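Small gold things and where they go

Last updated: October

Every house has a bedspread that eats jewellery. Ours is patterned, which is how it gets away with it. An earring put down "for two seconds" at 7 in the evening will be found in autumn, by foot.

I've been sorting out my late aunt's dressing table at Maihi, plus my own less glamorous drawer, and have arrived at a few habits that work.

Sort on the bed if you must, but sort on something. A bath towel in one flat colour is ideal. White for dark stones, navy for silver and gold. The nap stops things rolling, and when you're done you can gather up the four corners and carry the whole mess to better light. Tegan Doolan swears by a baking tray lined with a tea towel, and she has the advantage of being able to put it on top of the wardrobe when the kids come in.

I ignored my own advice, naturally, and went straight onto the bedspread. 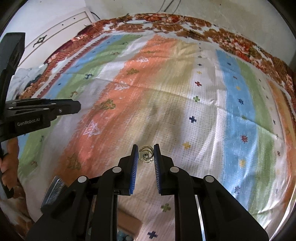

One small twisted gold hoop, patterned bedspread. Use a towel.

Pick up one piece at a time. Grabbing a handful is how chains become a single chain. Anything small and hooped gets lifted, looked at, and put in its own spot before you touch the next one. Check for a stone while you've got it. If it wobbles when you tap it gently, it goes in an envelope for the jeweller and doesn't come out again until you're at the counter.

Egg cartons are fine. So are ice cube trays, muffin tins and those plastic pill organisers from the chemist. I paid $20 for a velvet insert at a homewares shop in Rallirar and the earrings like it no better than the egg carton, though it does smell less of chook.

For knotted chains, a drop of baby oil, two pins and the radio on. Work from the middle of the knot and don't pull the ends, however much the knot deserves it.

Odd earrings get 2 months in a jar. If the partner hasn't surfaced by then, thread the survivor on a chain or hand it over to somebody who does craft. Najwa Bataineh has made a rather good fridge magnet out of one of mine, and I try not to look at it when I'm getting the milk.

If something does go over the side of the bed, stop walking. Turn off the overhead light and lay a torch flat on the floor – gold throws a glint you won't get from above. Failing that, stretch an old stocking over the vacuum nozzle, hold it on with a rubber band and go slowly. You'll also collect a surprising amount of fluff and at least one Panadol.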